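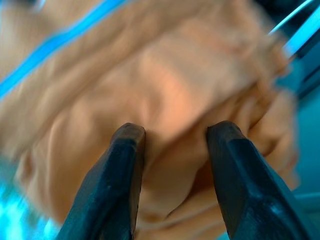 Peach cloth, from the wrist camera. Drasholm workshop.

Craig wanted it folding by May. Craig wanted a lot of things.

"Again," said Anoma.

Karthik hit the key. The arm went down, jaws open, and the screen filled up with orange. Blur. Folds. Then the jaws shut and the cloth slid out and the arm rose up with nothing, very proud of itself.

"It thinks it has it."

"It always thinks it has it."

Try 426. She wrote it on the wall in pencil. The wall was mostly pencil by now.

They'd bought the motors secondhand from a man in Ostuvier who counted the cash twice and wouldn't give a box. Carried them home on the bus in a pillowcase. The fingers Karthik printed himself, four nights, one small fire. Eighty-five hours on the wrist alone and it still clicked when it turned left.

"Slower," she said.

"It's slow now."

"Slower then that."

He typed. Missed a key, swore, typed. The heater ticked. Out in the yard somebody was trying to start a van and not managing.

The cloth was her mother's. Bedspread, once. Anoma had cut it down the middle in the kitchen with the good scissors and felt nothing, then felt plenty, around two in the morning. Her mother could fold it alone. Corners in her teeth, arms out, one snap and done. Her hands didn't close now. That was the whole of the project, if anybody asked. Craig had put something else on the form.

"Ready," said Karthik.

"Wait." She reached in, bunched the cloth up higher, got her hand out quick. "Ok."

Down it came. Click. Orange on the screen, pink where the lamp caught it. The tips going in either side of a fold. She found she was holding her own finger and thumb apart, like a kid with a puppet.

"Close it," she said. "Now. Karthik, now."

"I'm not driving, it's driving."

"Well tell it."

The jaws closed. The motor whined, changed its mind, whined lower. She had never heard the lower one.

Niether of them looked at the screen. The arm started up, and the cloth came too, a long peach corner of it, swinging.

"Don't breathe," said Karthik.

The van caught in the yard and roared. Anoma picked up the pencil.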